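Quiet Hours

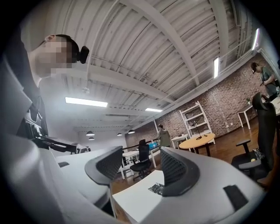
Something dark and crumpled left on a white tabletop.

The notice from Wernel came through at ten in the evening, while I was still in the queue for a match. Players in the Dalstead region would now be logged out at midnight for their own wellbeing. There was a drawing of a moon.

I had 2,605 hours in that game. Wernel had never asked after my wellbeing during any of them. It had asked if I wanted the gold harness for 143 coins, and twice I had.

The forum believed all of it. One post said Clerberg, the company that did the age checks, could tell a tired face from a rested one. I doubted that. Last spring it had rejected mine for having a hat on, and I don't own a hat.

At midnight I stayed where I was, on the bridge at Piras, and waited to be thrown off. The counter in the corner said 736 players online. The moon came up on the screen with a soft chime and a button under it.

"Extend your evening," it said. "10 coins."

I pressed it. The counter still said 736.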